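Plendesik river thread, day 3. Going to keep this going as long as my phone holds out. Replies are slow, sorry

1/ River gauge at the Eswood bridge dropped again overnight. Still over the bank on the east side but you can see the top of the picnic tables at the landing now. Yesterday you couldn't

2/ Mill Street is open one lane. ONE. Please stop driving around the cones, the shoulder by the feed store is undercut and there's nothing holding that asphalt up

3/ Porndale folks – your road is still closed at the low crossing. County has it listed as "passable" on the map. It is not passable. I stood there at 7 this morning and the water was going over the guardrail posts

4/ People asking how much rain. The gauge at my place had 6 inches before it overflowed so your guess is as good as mine. The co-op says more. The ground was already full from the week before, that's what did it. Nowhere for it to go

5/ Sandbags: still some at the fire hall. They started with 1000 and there's maybe a couple pallets left. Bring your own gloves. Bring a shovel if you have one, theres three to share

6/ Limit is 10 per house now. If you're up on the hill you do not need ten sandbags. You know who you are

7/ Water notice is STILL ON for everything south of the tracks. Boil it, full minute, rolling. That means brushing teeth and ice too. Coffee maker does not count as boiling

8/ North of the tracks you're fine, different main. I've asked twice and got the same answer both times so I'm going with it

9/ Power. Kandpal Road came back at 4am. The trailer court didn't. Crew is waiting on the water to get off the pad before they'll touch the transformer and I don't blame them

10/ If your panel got wet leave the breaker OFF. Even if it looks dry. Get somebody to look at it first. Same goes for the water heater

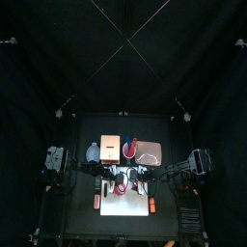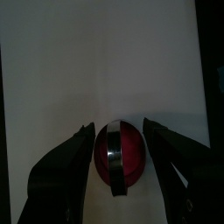 PART TWO – CLEANUP STUFF

11/ Ok the debris pickup. Curb only, they won't come up the driveway. Piles: drywall and carpet in one, appliances in another, paint and chemicals by themselves. Mixed piles get left, they told me that flat out

12/ Tape the fridge shut. Please. Just trust me on the fridge

13/ TAKE PICTURES before you haul anything out. Every room, the water line on the wall, serial numbers on the big stuff. Keep a square of the carpet in a bag for the adjuster

14/ The county damage form is at the library on paper if you can't get online. Deadline is Friday, July 31, 2020, end of day. I would not wait, the printer over there is already acting up

15/ Count so far is 66 houses with water inside. That's only the ones that called in. I know of at least two on my own street that haven't, so call it in!! The number decides if we get state money

16/ Basement pumping – don't empty it all at once. Take it down a couple feet, mark the wall, wait overnight. If the water comes back up past your mark it's too soon and the ground outside is still pushing. House on Kandpal lost a wall doing it fast the last time we had this

17/ Somebody asked about the levee at Eswood. It held. It seeped at the toe by the pump house and they ringed it with bags and it's been clear water since. Muddy water would be the bad kind. I walked it last night and it was clear

18/ The footbridge is gone gone. Found the railing down by the Porndale turnoff, wrapped around a cottonwood. No word on a new one before September and I'd bet later

19/ Mosquitos are going to be awful by next week. Dump your buckets, kiddie pools, tires, whatever

20/ Found: one green canoe, one very nice cooler, half a chicken coop (no chickens). All at the landing parking lot, come get them

21/ More rain in the forecast for tonight but it's the light kind, less than half an inch. River guy says it might bump the gauge a little and then keep droping. Will post the number when I get down there

22/ Phone at nine percent. Back after supper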